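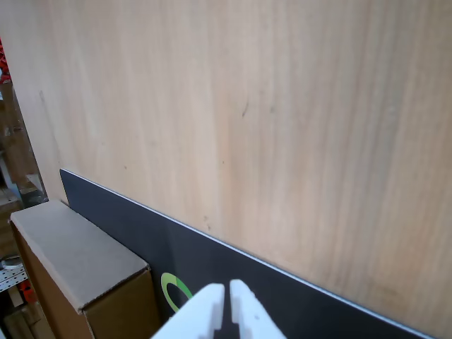

Every few months somebody tells me that a sheet of plain wood on the wall will fix my workroom. No paint, no trim, let the grain do the talking. The latest was Aurelio Barajas, who has a nice shop in Rorkstead and a lot of opinions about warmth.

I have my doubts about warmth. Pale wood looks lovely for one season and then it shows everything. A small dark scratch that would vanish on a beat-up oak bench is the first thing your eye goes to on a big light panel, and once you have found one you start finding specks too. You can sand them, and then you have a patch that is a different color from the rest. I have done this. I have a cabinet door in the hallway that proves it.

The other piece of advice going around is to put something dark against it for contrast. Charcoal gray seems to be what they all want this fall. Fine, it does look sharp, mostly in the first hour. Matte black-gray surfaces collect fingerprints and dust like it's their job, and a shiny rim along the edge only gives you one more thing to wipe. Mylene Rivera swears by hers. Mylene also wipes down her counters twice before breakfast.

What I can't get past is the price. The supplier out in Drarndale quoted me 76 dollars a sheet, delivery extra, and I would need 3. For that money I could repaint the room and still have enough left for a decent lamp, and bad light is the real problem in there anyway.

And then there are the boxes. All these makeover posts skip the cardboard. I have had one closed box in the corner since September and I could not tell you what is in it without cutting the tape. New wood on the wall won't empty it. Lovely Lacson says to toss anything you haven't opened in a year, so by her rule it has a while to go.

I told Aurelio I'd think it over. For now the wall stays the color it is, and I'm going to look at lamps.

2 comments | 3 shares

Recent posts
The lamp I should have returned
Is a label maker worth it?
Drawer dividers, one year later
Paint samples and other lies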